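Uncredited Work on a Regional Feature: Crew Records from the Production of Flenus
Final Project Report, Film History Seminar
Clengate College, Department of Media Studies
Project supervisor: Georges Daher
Submitted Mon 8 January

1. Purpose of the project

The feature film Flenus was shot in and near the town of Cestow over a single spring and released to a small number of theaters the following year. Its closing credits are short, even by the standards of independent films of its period. The purpose of this project was to compare those credits with the surviving production paperwork and to identify people who worked on the film but were not named on screen.

The project did not attempt to judge the film or to settle old disagreements between its producers. Those disagreements are mentioned only where they affect the records.

2. Sources

The main source was the production file held by the college library, donated by the Robles company when it closed its Cestow office. The file contains 1,429 pages. Most of these are daily call sheets, meal orders, petty cash slips and equipment rental forms. There is also a partial payroll ledger, which stops before the last week of shooting in March.

The call sheets were read in full. Each name was entered in a spreadsheet with the date, department and job title shown on the sheet. Where a sheet gave only a first name or a nickname, the entry was marked as unconfirmed until a second source could be found.

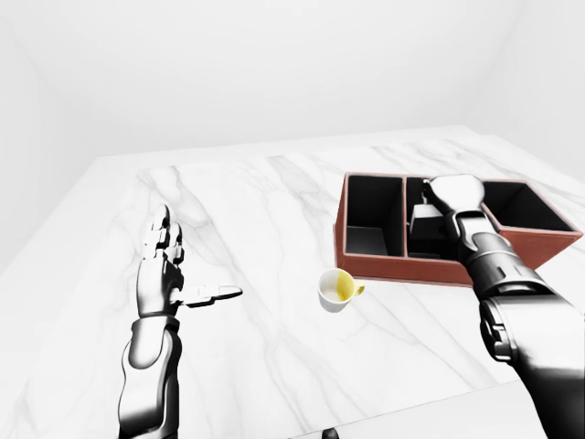
Why were the meal orders included as a source?
Catering lists were written each morning from the people who were expected on set, and they often name day workers who never appeared on a call sheet.

3. Findings

The closing credits name fewer people than the paperwork does. After duplicate entries were removed, the team had a list of 156 individuals with at least one confirmed day of work on the film. Nearly 200 names had been collected before that step, with the difference made up of spelling variants, nicknames and a few visitors who had been given lunch.

The largest gap was found in the art department. The credits list a production designer and one assistant. The call sheets show a much larger group, including two painters, a sign writer and several carpenters hired from Cestow. The sign writer is of particular interest, as the hand-lettered shop fronts in the opening sequence were mentioned in most of the local reviews.

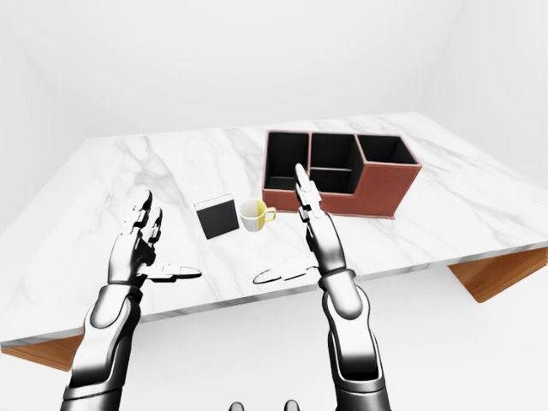
Figure 2. Desk organizer with four compartments on a marble tabletop. Computer rendering.

Transportation was the second area of concern. Drivers were usually listed by vehicle and not by name. The rental forms helped in some cases – a signature was required when each van was collected – but many signatures could not be read. These drivers remain unidentified and are recorded in the spreadsheet by vehicle only.

The background performers present a separate problem. The production relied on local residents for the market scenes, and releases were kept in a folder that did not reach the library. Background performers were therefore left out of the total.

4. Limits of the study

The paperwork shows who was expected on a given day. It does not always show who came. The team adopted a rule that a person would be treated as confirmed only if the name appeared in two kinds of record, such as a call sheet and the payroll ledger. This rule probably excludes some people who worked for one day and were paid in cash.

The team had hoped to interview former crew members. Letters were sent through the Cestow historical society, and 3 replies were received. All were helpful on general working conditions, but none could be used to confirm names.
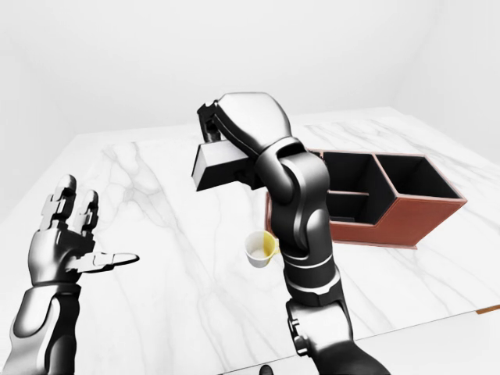
Figure 3. Marble tabletop with two robotic arms. Computer rendering.

5. Recommendations

The team recommends that the spreadsheet be deposited with the production file and that unconfirmed entries stay in it, clearly marked. A later group may be able to trace the missing folder of releases through the former Robles accountants.

The team also recommends that the call sheets be scanned before they are handled further. The carbon copies from the final week are faint, and several have begun to tear along the fold.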